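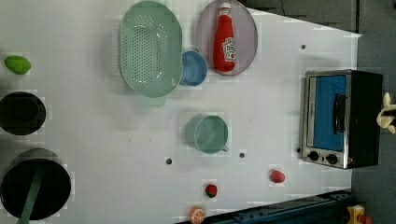
Play kitchen work surface with colander, mug and toy oven, Closley robotics club.

CLOSLEY, December 2018 - The Closley student robotics club has completed the first stage of its household manipulation project, carried out with equipment on loan from Skolport.

Students recorded 3,000 arm movements on a toy kitchen in 27 sessions starting in October. Tasks include lifting a mug, moving toy fruit to a bowl and opening an oven door by its handle. Object positions are changed between runs. Control software was written by club members and runs on a single desktop computer.

The club will enter the Holanda school automation contest in the tabletop class. Entries are limited to one arm and 5 tasks per round. The contest has registered 69 teams.

Task files and wiring notes are available from the club on request.

Vudham supplied the arm mounting hardware.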